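Visit to the Zukstead knitwear mill, Fakevley

The Zukstead mill at Fakevley opened its doors to the trade and to fashion writers on 24 October 2003. Visitors were taken round in groups of 26, and the tour followed the order of production from yarn store to pressing room. These notes cover the parts most useful to anyone who writes about knitwear or buys it for a small shop.

Yarn arrives on cones and is held in the store until its moisture content has settled. Lambswool makes up most of the stock, with a smaller amount of merino and a cotton and linen mix for the summer range. Each dye lot is kept apart and labelled by hand. A garment is never made from two lots, even where the shades match under the store lights, as small differences show up at the sleeve seam in daylight.

The knitting floor runs flat-bed machines in three gauges. The coarsest is used for the fisherman's rib jumper, which has been in the range longest and is still the best seller. Panels are knitted to shape, so there is little cutting waste, and each panel carries a few rows of contrasting yarn at the end. These rows are pulled out when the panel is linked.

Linking is the slowest stage. The operator places every loop of the collar on a point of the dial by hand, and a finer gauge means more points and more time. A crew neck in the finest gauge takes 26 minutes from start to finish. A dropped loop at this stage cannot be seen until after washing, when it opens into a hole, so collars are checked twice against a lit panel.
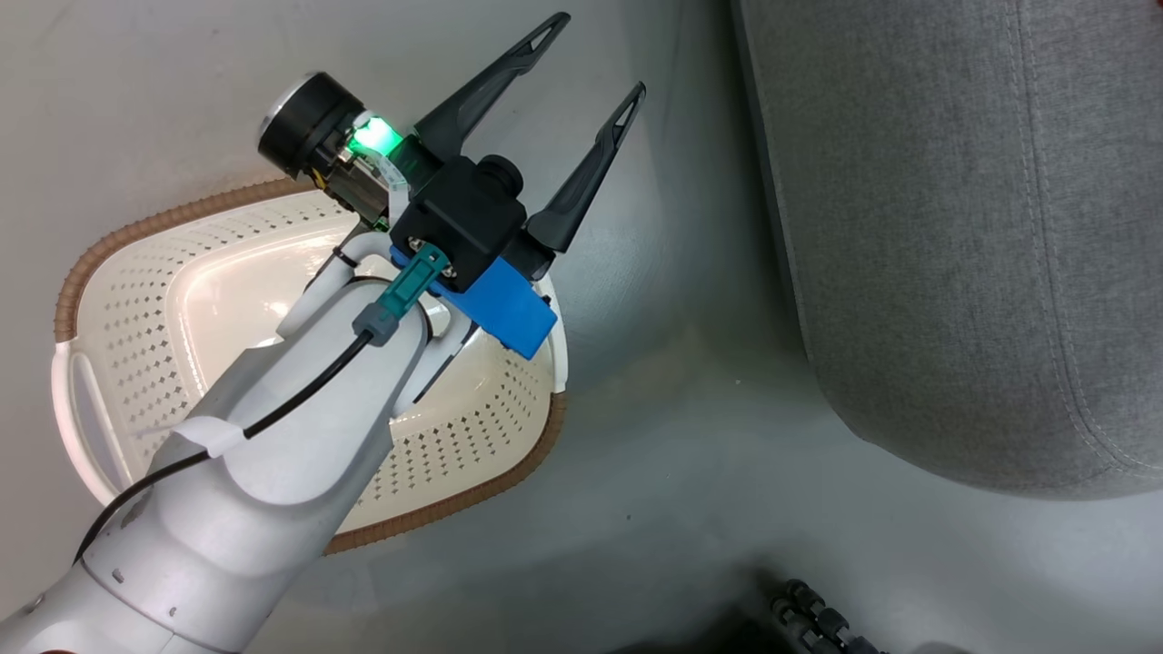 White arm with a black two-fingered gripper, fingers apart.

Washing and milling follow. The Stesus range is milled for longer than the rest and comes out denser, with a raised surface and noticeably less stitch definition. The Thomas range is washed only, and keeps a drier handle. We were given unwashed and finished swatches of both. The difference in width was greater than I had expected, and it accounts for the odd proportions of the panels seen upstairs.

Pressing is done with steam over flat metal forms. Labels and buttons are added last. The mill finishes 400 garments in a normal week, rising in October when the winter repeat orders come in.

The sample room held the spring collection: 4 cardigan shapes, a boat-neck top and a sleeveless tunic. Colours are muted, mainly stone, slate and a soft green. The tunic is cut long in the body and would suit layering over a shirt. I was less sure of the boat neck, which stood away from the shoulder on the stand.

The mill shop is at the side entrance and takes cheques and cards. Seconds are on the lower rail, with the fault marked in red thread.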